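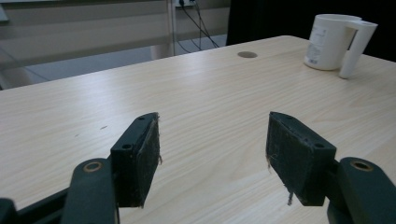

Progress report to the Boström fund
Iltine drum archive and parts survey
Submitted 10/4/23

1. Work completed

The survey now covers 31 snare drums, all with metal or wood shells between 5 and 6.5 inches deep. Each drum has been taken down to the bare shell, measured, and put back together with its own hardware. Shell diameter was read at four points under each bearing edge and the mean entered on the record sheet. Wall thickness was read at the vent hole and at the snare bed.

The main question in this period was whether the Clondura shells came from one set of tooling or two. The lug spacing is the same throughout. The center bead is not. Shells with the paper label have a narrow bead with a sharp shoulder, and shells with the stamped badge have a wider, softer one. No drum in the survey has the narrow bead and the stamped badge together. We are treating these as two production groups in the database and have renumbered the earlier entries to match.

Strainers were logged separately. The side-throw type appears on both groups. Its lever pivot wears oval, and on 4 of the drums the wear is bad enough that the snares will not hold tension. These have been tagged and left as found, as the grant terms require.

2. Changes to the plan

Two changes were made. Heads are no longer weighed, because replacement heads outnumber originals and the figures told us little. Lug threads are now checked with a go/no-go gauge in place of the thread pitch comb. The comb could not separate a worn thread from one cut slightly off size, and several early readings had to be taken again.

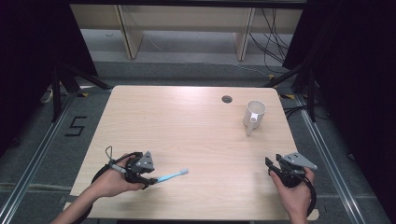

Light blue toothbrush at the table.

3. Problems

The Furby group of drums arrived without the hoops listed in the transfer papers. The hoops were found later in a crate marked as cymbal stands, and matching them to shells is still open. Where a hoop carries a clear wear mark from a clamp it can be paired with some confidence. The rest will be listed as unassigned.

Plating loss on the die-cast lugs is worse than the first inspection suggested. We stopped using the ammonia-based cleaner on anything with pitted chrome and went back to mild soap and a dry cloth. Cleaning takes longer this way and is the main reason the hardware log is behind the shell log.

4. Spending

Spending is within budget on all lines except storage. The overrun there covers 2 extra shelving bays and will be met from the unspent travel line. No further money is requested.

5. Next period

The hardware log will be closed by the end of December. Bearing edge profiles will be traced for both Clondura groups and added to the records. Tuning tests are held over until the hoops are settled.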